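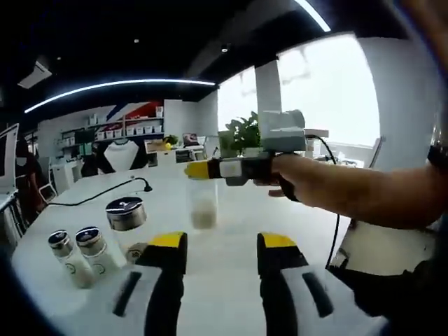
Powders are harder to store than they look. Salt, fine sugar and starch all draw water from the air, and a jar that seals well in a dry pantry may cake solid beside a stove. Tane Tipoki, who writes storage guides for the kitchen supplier Brarkia, sorts jars by lid first and by volume second.

A shaker lid has two parts that matter. The perforated plate sets the flow rate. The flip tab or cap above it sets how much air reaches the contents between uses. A plate with wide holes suits coarse salt and will dump starch in clumps.

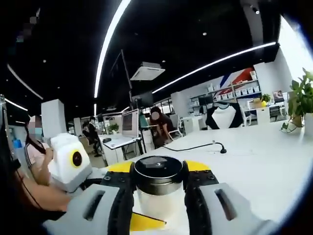 A glass jar with a round black lid and silver rim.

Glass is the usual choice for the body. It takes up no odor, survives repeated washing and shows the fill level, unless the surface is frosted. Its drawback is weight. Ruby-Lee Katene refitted the shared kitchen at Hestevia in October and kept the glass jars on the table, with the heavy refill stock on a low shelf. Her inventory ran to 1,573 items, of which some 34 were jars with no label at all.

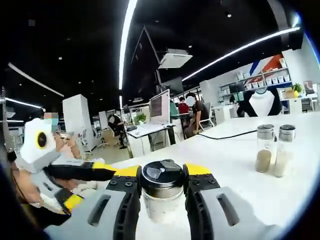 White powders are the main labeling problem. Baking soda, cornstarch and powdered sugar cannot be told apart reliably through glass. Katene marks the body of each jar as well as the lid, as lids get swapped at the sink. The label carries the contents and the fill month.

For refilling, wash the lid separately, dry it overnight and leave 2 to 3 centimeters of headspace so the powder can move when the jar is inverted.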